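Notebook, drawer policy, wrist view
March, entry started 9:40

Continuing from the last entry. Tuncay asked me yesterday why the policy with two cameras is not better than the policy with only the wrist camera. I had no good answer, so today I do the comparison again, more carefully, and write down all settings, also the boring ones.

Setup. Simulation only, no hardware this week. The task is to open the drawer by its handle. The arm starts from a random pose inside the usual box, and the cabinet is rotated a little each time. Success means the drawer is out past the threshold at the end of the episode and the fingers did not lose the handle on the way. I keep the threshold the same as in the Clundeldale runs, so that the numbers can be put next to each other.

Training data: 104 demonstrations, scripted. Four of them I threw away after watching them, because the script pulled through the handle (contact solver problem, see below). So 100 are used. Both policies get the same 100, in the same order, with the same seed for the augmentation.

Policy A: wrist camera only, plus joint positions.
Policy B: wrist camera and the fixed camera at the side, plus joint positions.

The image encoder is the small one. I did not use the pretrained weights from the Danivden branch, as Tuncay thinks they were trained with a different crop and we will confuse ourselves. I agree with him.

11:15
Contact solver. The four bad demonstrations all have the same look in the force plot: normal force rises, then falls to zero in one step while the gripper is still commanded closed. The mesh of the handle has a collision shape which is one convex hull. This means that the gap between bar and drawer front is filled for the physics, but in the picture it is open. The fingers enter in the picture and are pushed away in the physics. When the approach is slow, the solver finds a strange compromise and the fingers stay. When it is fast they jump out.

I split the collision shape into three boxes, two posts and the bar. After this I replayed the four bad ones and the jump is gone in the force plot. I do not add them back to the training set, otherwise the comparison with last month is broken. But everybody who uses the Hendico cabinet asset should take the new file. I put it in the shared folder with "_split" at the end of the name. Please do not rename it, Cengiz, the loader script searches for this ending.

13:30
Evaluation finished. 100 episodes each, same start poses for both.

Policy A: 83 successes.
Policy B: 83 successes.

I did not believe it, so I checked first that I did not load the same checkpoint twice. The paths are different and the file hashes are different. Then I compared episode by episode. The failures are not the same episodes, only the sum is the same. It is a coincidence, but it is a useful one, as it made me look at the failures one by one and not only at the total.

For Policy A the typical failure is early. The arm comes from far to the side, the handle leaves the wrist view, and the policy keeps moving in the last direction as if it still had the target. It does not recover. For Policy B this failure almost disappears. The fixed camera helps there, as we expected.

For Policy B the typical failure is late, in the last part of the approach. The hand comes over the handle, covers it in the side view, and after this the prediction becomes shaky. My guess is that the network has learned to trust the side camera too much, and when the side camera shows only the back of the hand it does not switch to the wrist image quickly enough. It is a guess. I have no measurement for it yet.

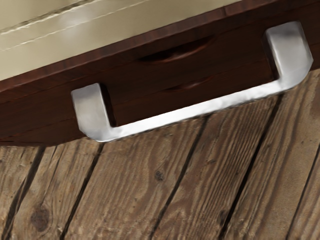
Tuncay came by at 14:20 and we discussed it in front of the screen. His opinion is that the wrist image has all the information one needs for the last part, if the handle is inside it and not too close. The direction of the bar gives the rotation of the drawer and the gap gives the place for the fingers. He proposes to drop the side camera at random during training, so that the network is forced to use the wrist image also when both are available. I wanted to do the opposite and give the network a distance signal, but his idea is simpler and needs no change in the simulator. We start with his.

A second point from him: the shine on the metal. In our renders the highlights move over the handle when the light moves, and the augmentation changes color and brightness of the full image but never the light position. So the policy could have learned the highlight instead of the edge. I should have thought about this earlier. The Kourkoulas renderer setting lets us move the light per episode, it costs only a bit more time for rendering.

15:50
Small test for the light. I took Policy A, no new training, and moved the light to the other side of the cabinet for a few start poses that were successes before. The arm still reaches the handle, but in 2 of them the grasp is visibly off to one end of the bar, and the drawer opens crooked. This is too few to say anything. I write it down only to have a reason for the longer run.

To do, in this order:
- retrain B with the side camera dropped at random, everything else unchanged
- retrain A and B with random light position, as separate runs, do not mix with the first point
- run the evaluation again with the old convex hull, once, to know how much of the late failures is physics and not the policy
- ask Cengiz if his logging can save the wrist image at the moment of first contact, now I have to search for it by hand

The third point makes me a little nervous. The evaluation today was already with the split shape, but the training demonstrations were recorded with the old one. The fingers in the demonstrations stay a bit farther from the drawer front than they need to. If the policy copied this, then part of the late failures is my own fault and comes from the data.

17:05
First retraining is started on the second machine. Please leave it running over night and do not update the driver.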